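I met Siu-ming Fang on 08/02/2024, in the front room of her apartment, and before I had my coat off she'd handed me a rice cracker. "You have to eat while we talk," she said. "Otherwise what are we talking about?"

What we were talking about was boxes. Siu-ming packs snack boxes and mails them to people who are away from home: students mostly, a few nurses, one man on a fishing boat who gets his care of a harbor office. She calls the whole thing Plimer, after a street she used to live on (she swears it was spelled that way on the sign), and she has sent out 2576 of them so far. She writes every one down in a notebook, in pencil.

"My first one was for my niece," she told me. "She was in her first year of college and crying on the phone every night. I thought, well, I can't go there, but dried mango can go there! So I filled a shoebox. Then her roommate wanted one. Then the roommate's cousin."

That was in March, nine years ago. These days the boxes are proper ones, bought flat, and they go for 59 dollars with postage included. I said that sounded like a lot for snacks and she laughed so hard she had to put her tea down. "You try mailing it!"

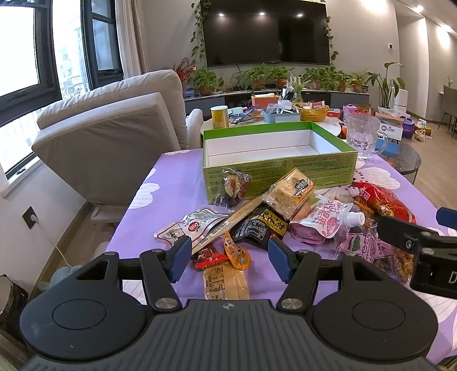 Siu-ming never packs straight from the shelf. Everything gets laid out on the table first, and she moves it around for a while like somebody doing a jigsaw puzzle, and only then does any of it go in. "Flat things on the bottom, then the bars, then anything that can be squashed a little," she said. "Pouches with a cap I put in standing up, and I check that cap twice. I had one leak all over a boy's winter socks." I asked how she decides what goes with what and she waved a hand over the lavender tablecloth, where there was a bit of everything: dried fruit in a clear bag, a rice-crispy bar, a pink drink pouch with a white screw cap, golden nut snacks, a glossy red bag I badly wanted to open. "Something sweet, something salty, something you haven't had since you were seven," she said. "That last one is the hard one. I have to ask the mothers."

And she does ask them! There's a form, but she doesn't trust the form, so she calls. Her longest call ran over an hour and was almost entirely about plum candy.

The buying is its own job. She used to get nearly everything from a wholesaler called Clukus, until they dropped the small orders, and now she splits it between Prusura and a family shop two bus rides away. I wondered if it wouldn't be easier to have a standard box, the same for everybody.

"Gunnel says that too," she said, and rolled her eyes.

Gunnel Hovland is her neighbor from downstairs and does the labels and the customs slips. She came up halfway through my visit with a roll of tape on her wrist and joined right in. "I said it once," she told me. "Once! I said, you could do 2000 a year if they were all alike. And she looked at me as if I'd kicked a dog."

"Who wants 2000 the same?" said Siu-ming.

They went back and forth on this for a good while, and I got the feeling it wasn't the first time. Gunnel, who grew up on crispbread and brown cheese, had never tasted most of what she was labeling when she started. Now she has opinions. She thinks the seaweed is overrated and that there should be more nuts. Siu-ming thinks Gunnel eats too many of the nuts.

I asked what comes back from the people who get the boxes. Cards, sometimes. A student sent a photo of her whole dorm floor sitting in the hallway, passing the bags around. The man on the fishing boat wrote to ask for double the ginger chews and no more jelly, thank you.

"I like that one," Siu-ming said. "He knows what he wants."

She wouldn't let me leave with empty pockets. I got two bars, a bag of peanuts and strict orders to save something for the train, and I'd finished the lot by the second stop.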